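Lundi 31 août 2026

Atelier. Repris la platine noire sur la table en bois. Deux vis visibles aux coins supérieurs, logées dans des empreintes rondes. Trois petits trous libres, fente verticale, poche rectangulaire au centre. Cote relevée : 72 mm d'entraxe, contre 74 sur le plan de Fesley. Écart de 2 mm, à signaler à Cornel. Référence notée au cahier : 1551.
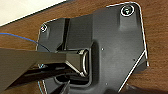 Salle de pause

Inventaire du coin cuisine avec Idun, 45 minutes. Meubles blancs, poignées barres à conserver. Cafetière à l'extrémité gauche du plan de travail, à détartrer. Flacons et petits contenants à droite du robinet : à trier, Adesuwa s'en charge. Jonction moquette-vinyle droite, rien à reprendre. Baby-foot : barres à graisser au silicone, pas à l'huile. Sorin veut le déplacer vers le mur. Je préfère attendre le devis de Womow pour la moquette.

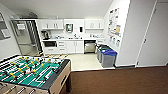 Le baby-foot et la kitchenette, côté moquette.

Demain : rappeler Fesley pour l'entraxe, commander le détartrant.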